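Call for stories: the Flakell serial anthology, second round

Hello again, and hello for the first time to anyone who has wandered over from the forums. Vadis Press is looking for writers to take part in the second Flakell anthology, and we would love it if you'd have a go.

For those who missed the first round, Flakell is a shared world. It's a port city built inside the hull of a colony ship that came down in shallow water and never got up again, and people have been living in it for so long that most of them think the bulkheads are hills. There are tram lines where the coolant used to run. There is a fish market in what was once the chapel. We started it as a bit of fun between a few of us who missed the old pulp serials, and it has grown a good deal since then, mostly because readers kept writing in to ask what was behind the locked doors on the lower decks. (We don't know either. One of you will have to tell us.)

This time we want stories set in the Grusau quarter, the low, damp end of the city where the pumps are. Smugglers are welcome, and so are plumbers. We had plenty of hired guns last time and enjoyed them very much, but we'd be especially pleased to see people with ordinary jobs who get caught up in something over their heads. Crime, romance, ghost stories, a comic piece about a landlord, a quiet one about a grandmother and her radio: all of it can live in Grusau if you can make us believe it.

What you'd be signing up for

Each writer contributes a serial in 3 parts, posted on our site one part at a time and then collected in the printed book. Parts should run to at least 800 words each, and we get a little nervous once they go past double that. Each part needs to end somewhere that makes a person want to come back. It doesn't have to be a cliffhanger with somebody dangling off a gantry, although we're fond of those.

You'll be paired with one of our readers, who'll go through your drafts with you and make friendly notes in the margin. You'll also get the Flakell handbook, which now runs to 129 pages and covers the tram routes, the slang, the money, the weather, and a rather long section on soup. Please don't feel you have to learn it by heart. We check the continuity ourselves and will let you know if you've put a bridge where there's already a bakery.

Who can apply

Anyone aged 18 or older, anywhere, writing in English. You don't need to have been published before. Last round we took on five writers who had never shown a story to anybody outside their own kitchen, and their serials were among the favourites with our readers. If you've been carrying a character around in your head for years and haven't found the right neighbourhood for them, bring them along.

We do ask that the work be your own and that it hasn't appeared elsewhere. You keep the copyright. We ask for first rights to publish online and in the anthology, and there's a modest flat fee for each serial, paid when the last part goes up. 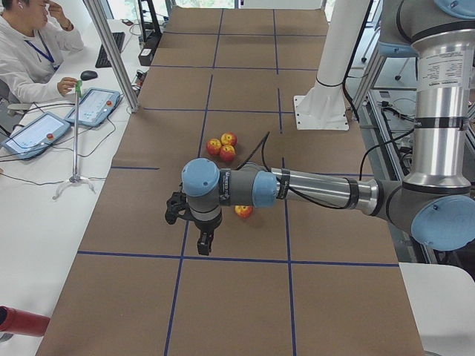

Posted by the Story Desk, Vadis Press
2025-10-29 | Filed under: Calls and Open Doors

How to apply

Send us the opening page of your serial, plus a short paragraph telling us where you think it's going. We won't hold you to the paragraph. Plots wander, and ours certainly do. A line or two about yourself would be lovely too, but we aren't after a résumé, and a list of prizes won't move you up the pile.

Paste everything into the form on the Submissions page and choose "Grusau" from the menu. Attachments tend to get lost, so please don't use them. If the form gives you trouble, the contact page reaches the same inbox.

The call stays open until the end of November, and we read everything as it comes in. Every writer gets a reply, even if it's a no, and if it's a no we'll try to say something useful.

One more thing for returning contributors: the Damasceno family is still off limits, as their storyline is being finished in a separate novella. You may mention the name, or have someone walk past the shop, but please don't kill any of them.

Questions can go in the comments below. We're a bit slow in the mornings and quite chatty by evening.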